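Talleres > Robótica casera > Pinzas y agarre

Cómo ajustar una pinza de mano con almohadillas para recoger vasos y botellas

Última actualización: 19 de mayo de 2021
2,419 visitas · 12 comentarios · 8 veces compartido

Esta guía empieza con la pinza ya montada. Si todavía no tiene las piezas cortadas y los ejes puestos, vuelva a la parte anterior, la del mecanismo de barras. Lo que sigue es el ajuste de las mordazas, las almohadillas y la mesa de pruebas, que en nuestro caso llevó más tiempo que el montaje.

Material

Hace falta un destornillador pequeño, fijador de roscas de fuerza baja, alcohol, cinta de doble cara, una regla de 200 mm y unos cuantos vasos y botellas de desecho. Las almohadillas de goma estriada son de Gruvitero, pero cualquier goma blanda con relieve sirve.

1. Igualar las mordazas

Cierre la pinza despacio y mire las puntas de frente. Las dos almohadillas deben tocarse a la vez y en toda su altura. Si una llega antes, afloje media vuelta los tornillos de pivote de ese lado, corrija la barra y vuelva a apretar. Ponga el fijador de roscas al final, con una gota por tornillo. Abelardo Chambi lo puso al principio en la primera unidad y hubo que calentar los tornillos para sacarlos.

Los pivotes tienen que girar sin holgura lateral. Mueva la punta con el dedo: si baila, falta una arandela.

2. Pegar las almohadillas

Limpie la cara de la mordaza con alcohol y deje secar. Coloque la cinta sin que asome por los bordes y apriete la goma durante un minuto. Las estrías van cruzadas respecto a la dirección en la que el objeto tiende a resbalar. Con las estrías a lo largo, los vasos de papel se escurrían al levantarlos.

3. Preparar la mesa

Use una mesa baja a la que se pueda llegar desde varios lados. Un mantel fino evita que los vasos rueden al primer roce, aunque conviene estirarlo bien – las arrugas enganchan la punta inferior de la almohadilla. Mezcle materiales y posturas: papel y plástico, objetos de pie y tumbados, alguno apoyado en otro. Un vaso suelto y de pie lo recoge casi cualquier pinza. 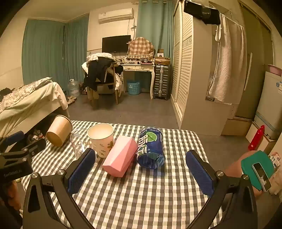

Mordazas abiertas ante los vasos de papel y de plástico; a la derecha, la pieza de botella azul.

4. Primera ronda de agarres

Empiece por el vaso que esté de pie. Baje la pinza abierta, centre el vaso entre las almohadillas y cierre hasta que deje de moverse. No siga apretando: el papel se hunde enseguida y después ya no vale para comparar.

Con los vasos tumbados, entre de través, con una mordaza a cada lado del cuerpo. Si hay dos objetos en contacto, separe primero el de encima. El plástico transparente cuesta más por la vista que por el agarre; Oranuch Khamphan le pega un trozo de cinta de color en la base mientras practica y lo quita luego.

Apunte cada intento en una hoja: objeto, postura, si se levantó y si se deformó. Haga al menos 12 intentos por objeto antes de tocar otro ajuste.

5. Fallos habituales

El objeto gira al subirlo: está agarrado lejos del centro, o una almohadilla toca antes que la otra. Vuelva al paso 1.

La pinza no abre del todo: revise las barras – suele ser un tornillo demasiado apretado.

La goma se despega por abajo: quedó grasa en la mordaza. Hay que retirar la cinta entera y repetir el paso 2.

En la próxima parte, Guadalupe Becerra explica cómo cambiar el gatillo por un servo pequeño sin rehacer el mango.

12 comentarios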